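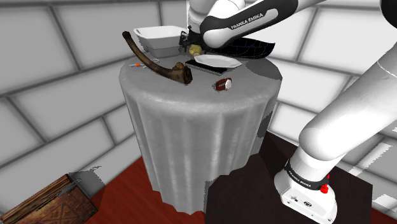
Side camera, Festa scene with the cloth table. Arm over the right half.

4 Apr 2024
Flundum, back bench, on the Bech machine

Goal for this session was to get the scene loader and the arm controller running in the same process without the two fighting over the clock. Mostly there. Notes below are in the order I did things, so the fix for the first problem comes after the second one.

Started from a clean checkout of Festa. The build failed on the mesh library again, same error Prakash had at home. He had pinned the older version in his own copy and never pushed it. Pinned it in the shared branch now. If anyone has a local override, delete it before pulling or the build will pick up both headers and link against the wrong one with no warning.

Seed 993 is the reference scene from here on. The old one had everything spread out so far that almost any approach path worked, which made it useless for testing the planner. 993 is crowded. The horn takes up a lot of the left side, and the plate sits partly on top of the flat black thing, so the settle step has real work to do at load.

Settle step: raised the substeps from 2 to 4. At 2 the plate crept for as long as I cared to watch. At 4 it stops. Load time goes up a little, which I can live with. Did not try anything higher.

Collision on the cloth is still a plain disk at the tabletop height with nothing below the rim. The folds are for show. Anything that rolls off falls past them and through to the floor, and the log reports it as "lost" when it reaches the floor plane. Mikkel wants the skirt to be solid. I don't see the need until we start dropping things on purpose.

Shadow edges. Both walls and the tabletop get a stair-step edge wherever a shadow lands, and it is bad enough to see at low zoom. Tried the bigger shadow map. It helps, but the Bech card then runs short of memory when all the cameras are on. Left at the default. Mikkel's suggestion is to shrink the light's coverage so it stops spending resolution on the far walls. Untested.

Cerkton (the controller, the rewrite, not the June one) now takes its time step from Festa. Before, it ran its own timer and drifted. The symptom was a wrist that arrived early and then sat there hunting. With the shared step the hunting is gone on all the moves I ran, all of them slow. Fast moves are still to be checked.

One thing to remember: Cerkton caches the joint limits at start. Editing the limits file while it is running does nothing. I lost a good part of the evening to that. 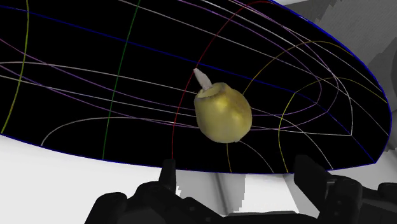

Wrist camera calibration is the piece I trust least. The mount offset in the config was measured off a drawing and has never been checked against anything. The fingers at least come in at the bottom of the view, which is where the config says they should, and with them spread the fruit falls above the gap between them with neither finger touching it. So the sideways error is small enough for a coarse approach. It says nothing about depth. The colored lines on the black surface ought to be good for that, as they are thin and cross each other in plenty of places, and a crossing is easy to pick by hand. Plan is to take the crossings of the long blue line with the green and the red, get their positions out of the mesh, and solve for the offset from there. The surface is curved, so it can't be treated as a flat target. Prakash has a solver that takes arbitrary points and says it will do.

Segmentation on the same view is less good. The fruit comes out with its stem as a separate blob on some runs. The stem is much pinker than the body, and the color threshold splits them. I merged blobs that share an edge. That is a hack and it will also merge things that should stay apart. Marked in the code.

Grasp width for the fruit is set by hand for now. The mesh bounding box includes the stem, so the automatic width comes out too large and the pre-grasp opening with it. Two ways to fix it: strip the stem from the collision mesh, or take the width from a slice through the middle of the body. I prefer the slice. Mikkel prefers stripping it, on the grounds that a stem should not be load-bearing anyway.

Ran 116 approach moves overnight with the gripper left open the whole time, approach and retreat only. No faults in the log. The path length varies more than it should for what is the same target every time, and I think the planner is picking a different elbow side depending on the random start. Will fix the seed and rerun before blaming anything else.
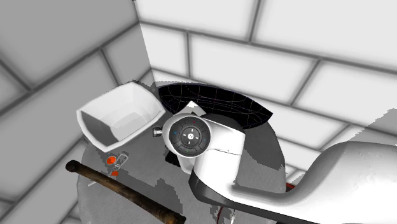

High camera, wrist seen nearly face-on. Bowl at far left, stick lower left.

The high camera gets blocked by the arm more than I expected. With the wrist over the table, the joint and the forearm take up the middle and the lower right, and whatever is under them is lost to that view. For logging it is fine. For picking targets it is not, so the target picker uses the wrist view only until we move the high one. Mikkel thinks straight above the bowl side would work. I would put it lower and further left. Needs a trial of each.

Small stuff:

Near-clip on the high camera was set far too close. Changed it, no visible difference, left it changed.

The metal item on the table has a mesh with flipped normals on one end. Collision seems unaffected. Reported in the Festa tracker.

Watch strap is modeled as a solid loop and the physics treats the hole as filled. Do not use it as a grasp target.

Log folder on Bech fills quickly with image saving on. Turned off for long runs, keep it on for anything short.

Open:
Camera offset from line crossings (Prakash)
Light coverage test (Mikkel)
Slice width, then fast moves in Cerkton (me)
Rerun the approach set with the planner seed fixed (me)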